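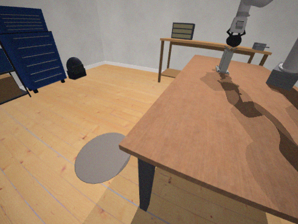
Section 4: Your first approach to the stand

This is the part of the Fudard virtual bench we like best, so take your time with it! You'll bring the arm down over the metal stand in the simulated room and get a feel for how it moves before you ask it to do any real work. Plan on 30 minutes.

Before you start

Finish the install in Section 3 and load the room called Mansour. If your screen stays grey, check that the room files (1742 MB) have all copied across.

1. Open the Mansour room and press Reset Arm.

2. Pick Overview from the camera list. Drag with the right mouse button to swing the view, and try a few angles - you'll want one that shows the gripper and the stand together.

3. Set the speed slider to Slow. You can change its colour in Settings if it's hard to see against the wall.

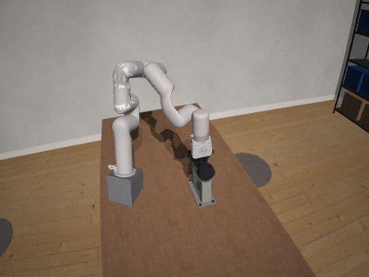 4. Use the arrow keys to move the gripper sideways until it lines up with the stand. Small taps work much better than holding a key down.

5. Press Page Down to lower the wrist. Stop while the fingers are still above the cradle.

CAUTION: The arm won't stop by itself in Free mode. If the gripper touches the stand, press Escape, then go back to step 1.

6. Swing the view to the other side and check your line again. A gripper that looks dead centre from one side can be well off from another, and it's very satisfying when both views agree.

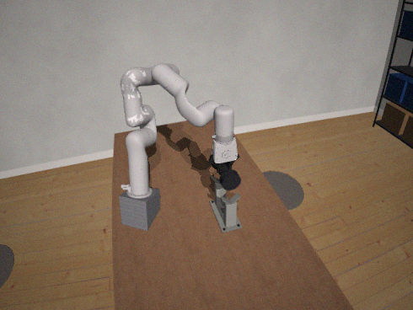

7. Press Save Pose and give it a name you'll remember. Lina Haddad, who wrote the practice tasks, starts all of hers from this pose, so it's well worth saving a good one.

8. Now the fun bit. Choose Wrist from the camera list and look along the gripper. The wide lens bends straight edges near the rim, but you get a great sense of what's nearby. 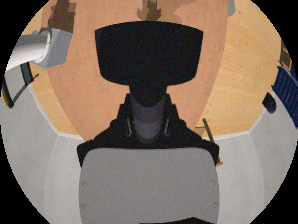

Figure 4-4. Wrist view, with the gripper in the centre and the tabletop behind it.

NOTE: If the wrist view is jerky, close the Overview window or lower the picture quality. Error 849 means both views are asking for the same memory - restart the program and open Wrist first.

9. Go back to Overview and press Home to lift the arm clear.

Saved poses are kept in the Birov folder. Go to Section 5 to record a full move.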